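About Warance

Hi, we're Warance! I'm Florence, and I help small firms work out what to spend on robot kit before they spend it (I've made a few of the daft mistakes myself, so you don't have to). Most people ring us about the arm. I end up asking about grippers, cables and spare jaws, because that's where the budget tends to wander off.

We like to plan around ordinary jobs, such as using a squeegee near a sink.
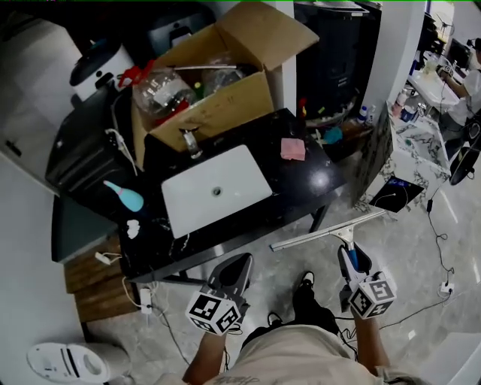

Roel Leemans wrote to us in May that he'd put 2000 aside for grippers and nothing at all for mounts or spares, and would we please make everyone list those first. We do now, Roel!

A planning call is 40 minutes and costs nothing. The full written budget is 149, and we'll go through it with you line by line, as slowly as you like.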